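Cliltorgate Rural Protest Reports

README and data card, version 2
Last updated 5 January 2020

What this is

A table of press reports on rural protests in and near Cliltorgate, with one row per report. It covers the dispute over the grain storage fee, the two milk price marches, the road blockades at Sonditz and a number of smaller events that only made the local pages. There are 3,245 rows and 14 columns. The text of the articles is not included. Each row has a headline, the name of the paper, a page or link, and the codes we assigned after reading the article.

The table started as a reading list kept by Hsin-yi Huang and Dinesh Roy for their own work on the storage fee. Chak-lun Shih joined in October and turned the list into something other people could load. Version 1 was passed around by email and had no card. If you have a file called reports_final_b, that is version 1, and you should replace it.

Files

reports.csv - the main table
events.csv - one row per protest event, joined to reports.csv on event_id
papers.csv - names of newspapers, language, and whether the paper is daily or weekly
codebook.txt - the full coding rules with worked cases
changes.txt - what changed between versions

All files are UTF-8 with comma separators. Fields that contain commas are in double quotes. Empty cells mean "not stated in the article". They do not mean zero.

Columns in reports.csv

report_id - text, never reused
event_id - text, empty if the report is about the dispute in general
date_printed - year, month, day
date_event - as given in the article, often the day before date_printed
paper - short code, see papers.csv
headline - as printed, spelling errors kept
page_or_link - page number for print, link for web
place - town or village named in the article
demand - main demand, from a closed list in the codebook
action - march, sit-in, blockade, shutdown, petition, meeting, other
size_low - lowest attendance figure in the article
size_high - highest attendance figure in the article
source_of_size - police, organizers, reporter, unclear
coder - initials

How reports were found

We went through the print archive of each paper page by page for the period of the storage fee dispute, and used keyword searches for everything else. The keyword list is in the codebook. Searches miss things. A short item headed "Traffic held up near Chuang" will not come up under any of our protest terms, and we know of several like it that were found by luck. Coverage outside the storage fee period should be treated as partial.

Letters to the editor and opinion columns are left out unless they are the only report of an event. Agency copy printed in more than one paper is kept once for each paper. We marked 159 rows as repeats of agency text, and they can be found by the note "agency" at the end of the headline field. Drop them if you are counting articles as separate pieces of writing. Keep them if you care about what readers were shown.

Attendance figures

This is the part people ask about most, so please read it before using size_low and size_high.

Police and organizers disagreed in almost every article that quoted both. We did not try to settle who was right. When an article gives one figure, it goes in both columns. When it says "hundreds" or "thousands" with no number, both columns are empty and the word is kept in the codebook appendix. We do not take the midpoint anywhere, and the table has no "best estimate" column.

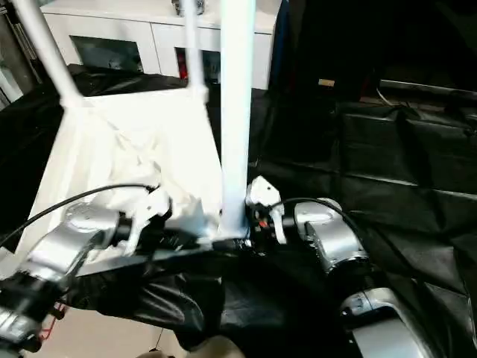 Hsin-yi Yuen wrote after reading the draft that leaving the cells empty for "thousands" would make the biggest marches drop out of any chart, and that a new user would not notice. Could we at least put a floor of 1,000 in size_low?

We talked about it and left the cells empty. A floor would look like something the paper printed. The warning is fair, though, and the codebook appendix now lists every such row by report_id so that users can set their own floor and say so.

Coding

Each report was read by one coder. A second coder read all the rows where demand was marked "other" and all the rows where action was marked "blockade", as those were the two codes we trusted least. Disagreements were talked through and the final code was entered. The first codes were not kept in version 1, and we are sorry about that. From version 2 on they are in changes.txt.

The line between a sit-in and a blockade gave the most trouble. Our rule is that if the article says vehicles could not pass, it is a blockade, even if the people there called it a sit-in. This goes against the wording used by the Fiketia growers' group, who never used the word "blockade" in their own notices. Users who want the organizers' wording should go back to the articles.

Demands were coded by what the article put first. Many marches had mixed demands, such as the storage fee together with late payment for the last crop. Only one is recorded. A second demand column is planned but not started.

Known gaps

One weekly changed owners and lost its archive for a stretch of 14 weeks. We have its front pages for that time from a reader's collection and nothing from the inside pages. Rows from those weeks have page_or_link set to "front only".

Reports in papers published outside the district are thin. We looked at them only when a local paper mentioned them.

Small meetings are very likely undercounted. A blockade gets a reporter. A meeting in a seed store usually does not. 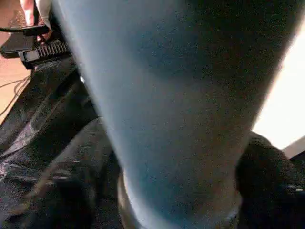
The maps and charts in the charts folder are made from events.csv and can be rebuilt with the script next to them. They show events by place and by month, and they leave out reports with no event_id. Two colors are used. Places where we have full print coverage are in light blue, close to the paler left side of the big blue shape in the picture, and places covered only by keyword search are in a blue-grey like the shaded part toward its upper right. Several people found these hard to tell apart on a projector, and the script has a setting at the top for a stronger pair. Please do not remove the second color altogether, as it is the only sign on the map that the coverage changes.

Suggested uses

The table works well for tracing how the dispute was reported over time, for comparing papers, and as an index for finding the articles. It is a poor source for how many people took part in anything. It should not be used to name or trace individuals who took part. Names of speakers appear in some headlines and we have left those as printed.

Checking and fixing rows

Tharushi Sultana keeps the list of corrections. Send the report_id, the column, the value you think is right and a page number or link. Corrections without a source are kept on file but not applied. Fixes go into the next version and are never made to a released file.

Known fix waiting for version 3: the place field uses both "Sonditz" and "Sonditz Road" for what is sometimes the same blockade. Do not join on place until this is cleared up. Use event_id.

Terms

Free to use and share with credit to the compilers. Headlines belong to the papers that printed them. If you publish a count from this table, say which version you used and whether the agency rows were in or out.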